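Speaker notes — "Who Caps the Tubes?"
Cerevent spring meeting, afternoon session, 18 minutes plus questions

Opening (keep it short)

Say who I am: 17 years on lab benches, the last few at Bélanger, where we prep sample tubes for other people's tests. I don't build machines. I work next to them.

Ask for a show of hands: who has been told a machine will "free you up for more interesting work"? Leave the hands up a second. Then ask who got the interesting work. Wait.

1. The job

Capping tubes is dull. Pick up a tube, pick up a cap, push it in, put it down. A new hire learns it before the first coffee break. I want to be fair here — I have never met anyone who loved it.

Last year the Orkirier project came in to look at handing this job to a pair of arms. The pitch had one number on it, 98 percent. I asked, 98 percent of what? Tubes capped? Tubes capped right? Tubes tried? I got three answers from two people.

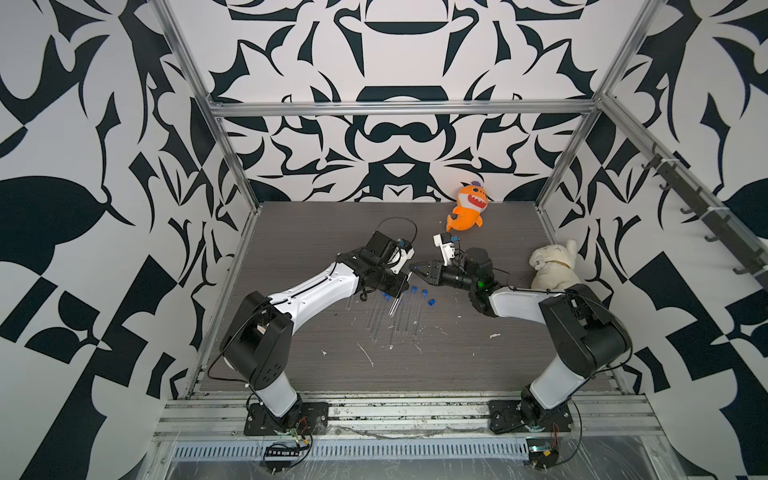

Two arms over the bench, tube in the left gripper, caps on the table.

Pause. Let them look before I go on.

2. What the pitch leaves out

Work doesn't vanish, it moves. Before, my hands were on the tubes. Now somebody sets out the tubes and caps, watches, steps in, and signs for the batch. That last part matters. If a cap is loose, the form still has a human name on it.

Watching is harder than doing. Try staring at a slow, careful thing for 30 minutes and staying sharp. Our newer people said they went home more tired than when they did it all by hand. None of that was in the plan, so none of it was in the pay.
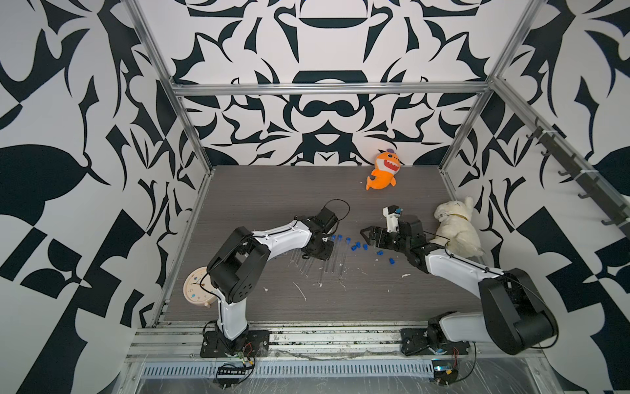 Then there's the talk. Capping was when we chatted, and when the chat turned into "does this lot look off to you?" We caught real mistakes that way. Put one person on watch and that's gone. I can't put a figure on it, and so it never makes the slide.

(If running late, skip to 3.)

3. What I'll give them

Sore thumbs. Pushing caps in all day hurts, and I have the wrist brace to show for it. If arms take that off us, good. Clarner, who have the floor above ours, asked their bench staff first which jobs they wanted rid of, and capping came out on top. Fine by me. They were asked — we were told.

I'll also grant that gripping a clear tube on a dark table is no small thing. I drop them myself.

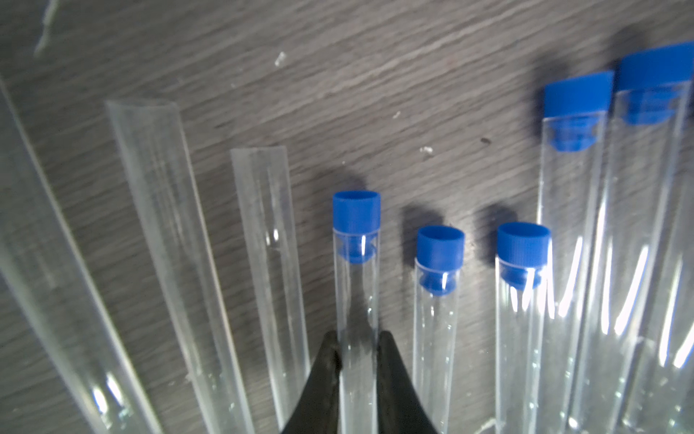
4. Questions to take back to your own shop

Who signs for the batch?
Is watching counted as work, and paid like it?
What does the number on the slide count, and who did the counting?
How long can one person watch before a break?
Who was asked before it came in?

Leave these up during Q&A. If someone says it'll all be sorted in the next version, ask which month.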